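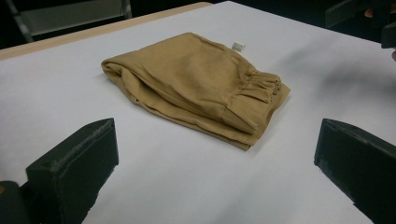 How to Fold Pull-On Pants (Elastic Waist and All)
Posted 8/7/19 by Liudmyla Antoniuk

Jeans fold themselves, more or less. Pull-on pants have a waistband that gathers into a ruffle and resents being told what to do. I own tan ones, which show every crease, so I've had practice.

Step 1. Clear a table. A bed is too soft, and you will end up lying on it.

Step 2. Lay the pants out and put one leg on top of the other. Pull the waistband straight once, then let go. It will shrink back. Let it.

Step 3. Smooth from the waist toward the hems with your forearm. Two passes will do - you aren't ironing. 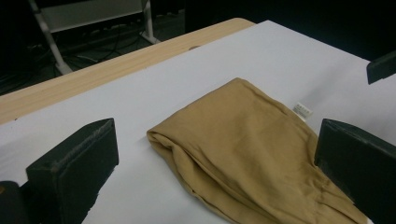

Step 4. Bring the hems up to just short of the elastic. If the fold rolls over into a tube, press it down with your palm and carry on. Soft fabric does this all August at my house.

Step 5. Fold in half again, aiming for a rectangle. A pillow is acceptable. If the care label pokes out, tuck it in or leave it as a handle.

Step 6. Put them in the basket with the waistband down, so the bulky end sits at the bottom and the stack leans less.
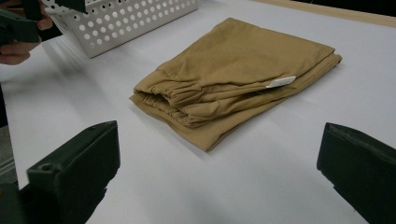

Tolera Feyisa writes: I roll mine from the hems and stuff the roll into the waistband. Takes 3 seconds and they survive being thrown at the closet. Is there a reason not to?

Only that the elastic gets tired. Mine did, after one summer.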